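Plonditus to extend medicines reading service across Testcombe

For release: 4/1/21

Plonditus has confirmed that its medicines reading service, which helps people who find the small print on packets and leaflets hard to manage, will be open to all households in Testcombe from February. The service has until now been offered only to residents of the town's sheltered housing.

Under the scheme, a member of the public may telephone Plonditus and have the printed leaflet supplied with a medicine read aloud, at whatever pace suits them. Callers may also ask for a large-print copy to be sent by post. There is no charge for either, and no referral from a doctor or pharmacist is needed.

Printing will be carried out by Grolar, which has agreed to supply 1,000 large-print leaflets in the first year at cost price. Each will be set in dark type on cream paper, with the name of the medicine repeated at the head of every page. 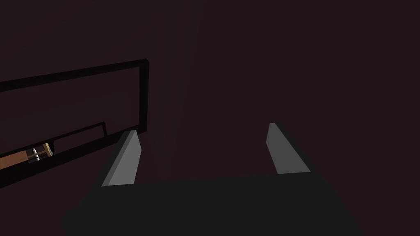
Krum Spahić said that his mother had kept a magnifying glass in the kitchen drawer for years and still rang him most evenings to check what a leaflet said. He added that he would like to see the telephone line open at weekends as well, as that was when she was most often on her own.

Plonditus has noted requests of this kind. The line will at first be open on weekday mornings and afternoons, and the hours will be looked at again once the service has been running for 2 months. Messages left outside opening hours will be returned on the next working day.

Staff on the line will read only what is printed. They will not give advice on doses, side effects or whether a medicine is suitable, and callers with questions of that sort will be asked to speak to their own pharmacist or surgery. Plonditus considers this limit to be an important one — the service is there to make existing information easier to reach, and it does not replace the advice of a health professional.
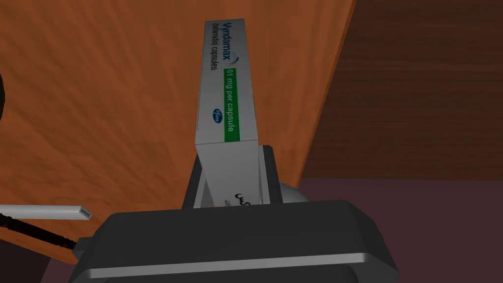 Callers are asked to have the packet to hand when they ring. The full name of the medicine and its strength should be given, together with the form in which it is taken, as leaflets for tablets, capsules and liquids may differ. Anyone unable to make out these details may ask a relative, neighbour or carer to call on their behalf.

Sachiko Fukuda, director of services at Plonditus, said: "A leaflet folded very small and printed in pale type is of little use to a person with failing sight. We have been pleased with the response from sheltered housing, where 80 residents have used the line, and many of them have come back to us when a prescription changed. We look forward to hearing from the rest of the town." 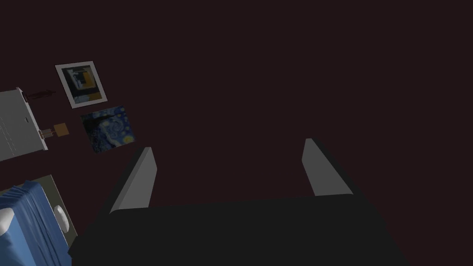 Open gripper against a dark maroon-brown wall.

Posters giving the telephone number will go to surgeries, pharmacies and the library in Testcombe before the service opens. Large-print copies should reach callers within 2 working days of a request.

Organisations wishing to display a poster may write to the Plonditus office in Testcombe, marking the envelope "Reading Service".

ENDS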